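Right, Kerko thread, because I've had the record on since Friday and my housemates have stopped asking what it is

For anyone new – Kerko are a three piece, first album was Prundard, came out in June and sold 700 copies on vinyl. All gone. I've got number 13 and no you can't have it

New one's called Lullell. Nine songs, 30 minutes and a bit. No singles beforehand, just put it up at midnight and went to bed apparently

Demyd Vakulenko sings lower on this. Like properly low. Took me til track 3 to be sure it was him

Track 3 is the one btw. Starts with the accordion on its own, then the drums come in half a beat before you think they should and it stays like that the whole way through. Lovely horrible feeling 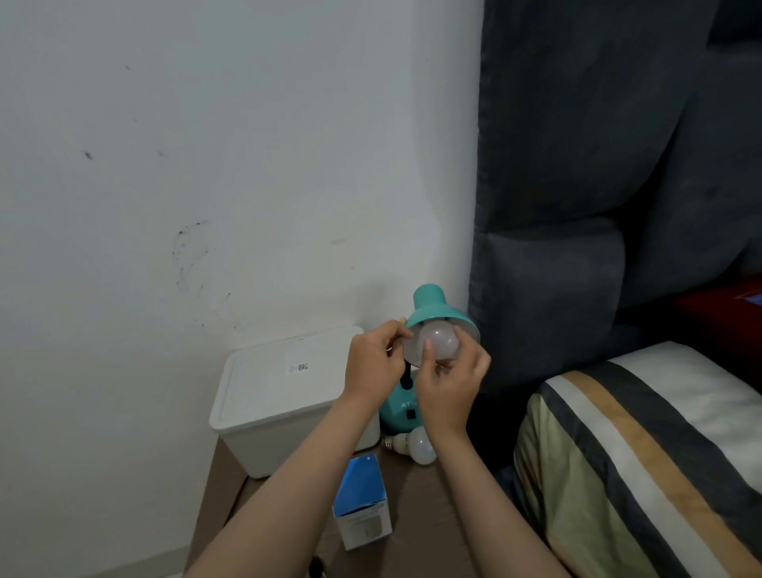

Second side is quieter. Two instrumentals back to back which I'd normally skip, didn't skip

Mykhailiuk is the long one, nearly seven minutes. Named after the street the old rehearsal room was on. They used to play it live with a different ending, faster, everyone shouting. The shouting's gone and I do miss it a bit

Only moan – the bass is burried on the last song. Tried it on headphones, tried it on the kitchen speaker, same. Might be the mix, might be my ears after Saturday

Someone asked if you need to hear Prundard first. No. But do

Vinyl preorders go up tonight, same shop as last time. Bigger pressing but they wont say how many. Set an alarm, it crashed last time and I got mine on the fourth refresh

Also small tour in the new year, no dates yet, drummer said "north first" on the radio thing and then got told off for it

ok going back to track 3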